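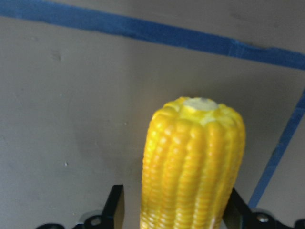

Lab Equipment Reviews

Skastovix Wrist Camera Kit, two months of use
27 May 2022

We bought the Skastovix kit in February to collect demonstrations for a grasping model. It's a small camera, a gripper bracket and the Nilta recording software. Our goal was 1,000 usable episodes with kitchen items and toy food. Mounting took 12 minutes per arm.
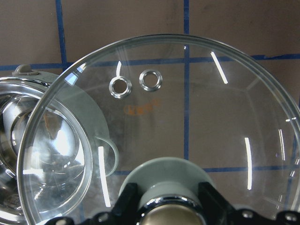
Clear objects are the hard test. Exposure is locked by default, so leave it that way or the glare shifts between episodes. Focus is soft up close - fine for training, poor for reading labels.
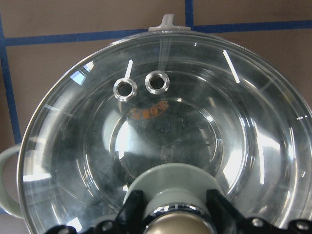
Clear vessel from the wrist view, with tape grid behind.

Nilta is the weak part. It dropped 68 episodes before we updated it, and the export menu is slow. Support in Udine answered by email in two days. 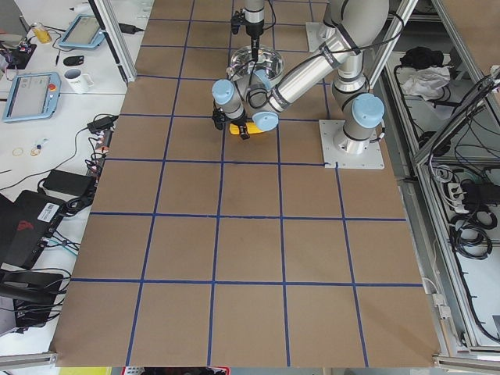

You still need a fixed camera for the full table, and the kit doesn't include one. We added an Ormsby unit and synced it by timestamp. Cable clips are also extra.

Rating: 4 out of 5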